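3.2 Drawers and open compartments in small desk organizers

The second part of the study dealt with storage on the desktop itself. Participants in the Wedau office group (114 desks in total) were asked to clear their work surface in whatever order they preferred and to put away loose items using a molded organizer with one drawer and several open compartments. No instructions were given on which compartment was meant for which kind of item. Sessions were coded by Takeda and Yokoyama using the scheme set out in Section 2, and disagreements were settled by Nagano.

Across all sessions, 744 placements were recorded. Open compartments were used mainly for objects with a fixed shape, such as pens, clips and erasers. Soft or bulky items, including bags and folded wrapping, were more often placed in the drawer, even when the open compartments were still free. Figure 3 shows a bag of this type being pressed into the drawer, with paper items still on the table.
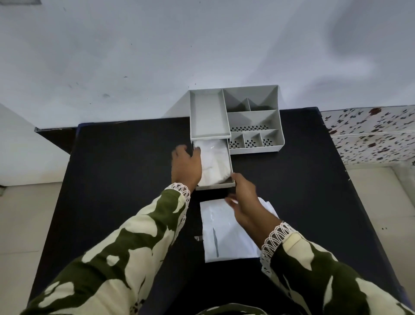 Reading time: 5 minutes

Figure 3. Plastic bag in the drawer of a light gray desk organizer. An envelope lies on the table in front of the drawer; the open compartments are empty.

Flat paper was handled less consistently. Envelopes and single sheets were frequently left on the table until the end of the session, and some participants moved them several times before choosing a place. Kobzar and Bai reported a similar delay in their earlier work with the Kuswood home group, where mail was the last category to be cleared at most desks. In the present group the delay was longer when the drawer had already been filled with soft material.

Two points should be noted in reading these results. First, a drawer hides its contents, and items that participants described in the interviews as "things to keep for now" were placed there more often than items in daily use. Second, compressible items take up whatever volume is available to them. A single bag can occupy nearly the whole of a shallow drawer, although it could be folded to a much smaller size. The effect of folding on later placements is examined in Section 3.3.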